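Site visit: Flesska contract testing laboratory, Raltevwood
Posted 23/07/2023

Flesska runs a contract laboratory for dietary supplement brands out of a former cannery in Raltevwood. The building dates from 1926 and still has the original loading doors on the river side. Twice a year the lab opens its wet chemistry rooms and its instrument hall to customers, buyers and trade writers. I attended the summer session, which lasted most of a morning and was limited to a small group.

My interest was in magnesium and turmeric products, so these notes lean that way. Probiotics were covered in a separate tour that I did not join.

Sample receiving

Everything enters through one room. Retail bottles arrive sealed, are photographed with the lot code showing, and get an internal number before the seal is broken. From then on the analysts work only with the number. The brand name stays in the receiving database until the report is drafted.

The receiving log was open on a screen. The lab had taken in 343 samples since the start of the quarter, most of them capsules. Gummies are a growing share and are disliked by the prep staff, as the pectin base has to be broken down before anything can be extracted from it. Gummies are frozen and milled. Softgels are cut and the fill is weighed apart from the shell.

Identity testing

Botanicals go through thin-layer chromatography first. Turmeric extracts are run beside a reference root powder and a reference for synthetic curcumin. The plates we were shown had been prepared in advance. A genuine extract gives three bands for the three curcuminoids. A synthetic one gives a single strong band and little else. The method is old and cheap, and it settles most arguments before the more expensive instruments are switched on.

A question was asked about DNA barcoding. Flesska offers it for whole powders but advises against it for extracts, where solvent and heat tend to leave too little intact DNA to read.

Potency

Curcuminoids are measured by liquid chromatography with UV detection. Each sample is prepared in duplicate, and if the 2 results differ by more than the method allows, both are discarded and the work starts over from the bottle.

Magnesium is measured by ICP-OES after acid digestion. The technician spent a good deal of time on labeling, which I found more useful than the instrument talk. A capsule with a large amount of magnesium glycinate contains a much smaller amount of elemental magnesium, and the label should make clear which figure is being stated. One demonstration product listed the compound weight in large type on the front and the elemental amount, 172 mg per serving, on the back panel. Both statements were correct. A buyer comparing it with another brand by the front labels would still get the wrong answer.

Heavy metals

Lead, arsenic, cadmium and mercury are run on a separate ICP-MS in a room with filtered air. Visitors stay behind the glass. Digestion vessels are acid-soaked between uses and a blank is carried through every batch. Turmeric gets extra attention for lead. Where total arsenic comes back high, the lab recommends speciation, as inorganic arsenic is the form of greater concern. This is billed as a separate test, and the customer has to request it.

The room's older instrument was out of service and waiting for a pump. Turnaround on metals is consequently slower than the price list says - allow an extra week.

Disintegration and storage

Tablets are tested in a basket apparatus at body temperature. Coated tablets take longer, and enteric products go through an acid stage first. Stability chambers line the back corridor, each set to a fixed temperature and humidity, with bottles pulled on schedule. The oldest study there began in November and belongs to a magnesium powder sold under the Valwood name, which was having trouble with caking.
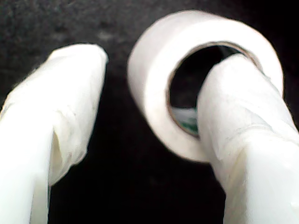 Gripper fingers and a roll of white tape.

Reports

The last stop was a conference room, where sample certificates were passed around. A Flesska certificate lists the method, the result, the specification and the reporting limit for each line. I would advise any buyer to look at the last column. "Not detected" says very little without the limit beside it, and certificates from some other labs leave it out.

The comparison document was a certificate supplied with a turmeric extract from Oosthuizen, an ingredient broker. It carried a lot number and a pass mark for each metal, with no values at all. Flesska's position is that a document like that should be sent back with a request for the raw figures. I agree.

Practical notes

Registration is by email through the lab's customer desk. Closed shoes are required and coats are supplied. Photography is allowed except in receiving, where customer labels are visible. Parking is on the river side, and the sign for the visitor entrance is easy to miss from the road. Coffee is available in the conference room only. The next open session is planned for November, with the probiotics tour and the chemistry tour on separate mornings.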